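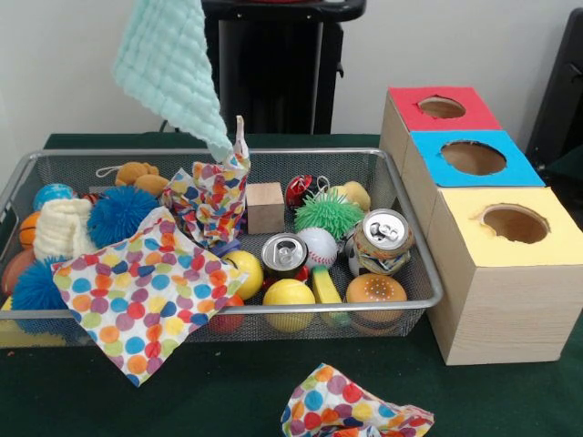 April, 4 pm. Settlement reconciliation, Ileck commodity contracts. Reran the margin calls with the corrected closing prices and the gap against the Musteo ledger is down to 39 trades. For the walk-through I'm using the balls in the mesh tray as open positions — the small orange one is the wheat contract, the light blue one is canola. A position leaves the tray when both legs have settled.

All 39 are on the Buckley account. Each was booked at a lot size of 2000 where the contract note says otherwise, so the ledger carries the wrong exposure and the margin follows it.

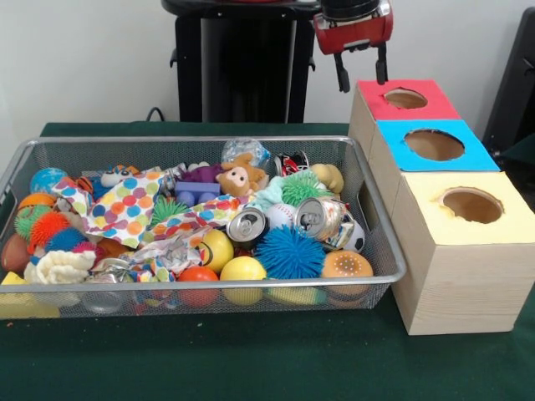
The lot size comes from a lookup table that was last changed when Bullivgate moved its warehouse receipts over. Old receipts still point to the old row. I've flagged them but changed nothing in the ledger. Corrections have to go through as reversing entries, otherwise the audit trail won't match the clearing statement.

Still to do:

1. Draft the reversing entries and have a colleague check them against the contract notes.

2. Rerun margin at 3 per cent and at the current rate, and keep both outputs.

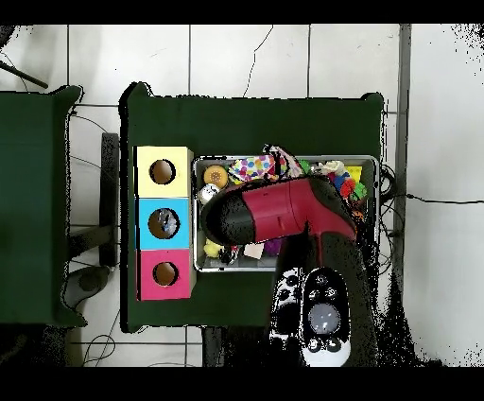
3. Ask Bullivgate for the full list of receipts issued under the old code.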